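January 13, 2025

Hard water wash trials, cotton bedding, continued from the July set.

Ran the second batch of the Wastbridge sateen today. Same drum, same load weight, detergent at 25 g per wash. Water straight from the tap, hardness 209 ppm on the strip and the same on the meter, so I stopped using the strips. Spin set to 1000 for the first half of the batch. I left it there by mistake for one load that should have gone at 2000 – marked that one with a red thread at the hem and kept it out of the averages.

Greying is the thing to watch. The Gatasberg samples went dull early in July and I put it down to the detergent. Not so sure now. The rinse was short on that program, and residue on the fibers would give the same reading.

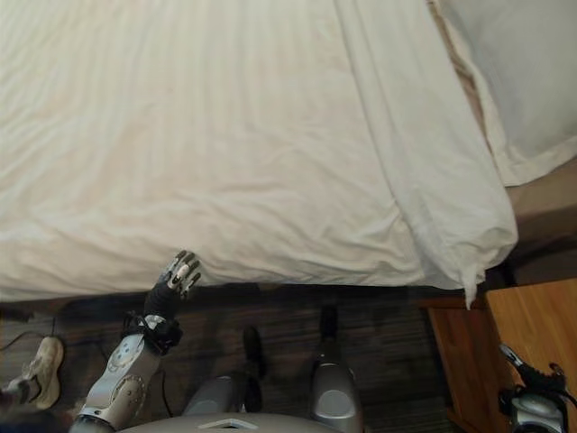 Shrinkage so far is worse along the length than across. Measure between the stitched marks only, not hem to hem. The hems pull in on their own and throw the number off. If anyone picks this up while I'm out, let the cloth rest flat overnight before measuring and don't iron it first.

Sowah sent the softener in an unlabeled bottle again. Wrote the batch code on it from the delivery slip. No softener in any load until the plain washes are finished.

The Zarnetti machine leaks at the door when it drains. New seal ordered. Towel under it for now.

To do:
Repeat the red thread load at the right spin
Longer rinse on two Gatasberg pieces, compare with July
Check the scale, it was reading high before lunch
More hem thread, any color but red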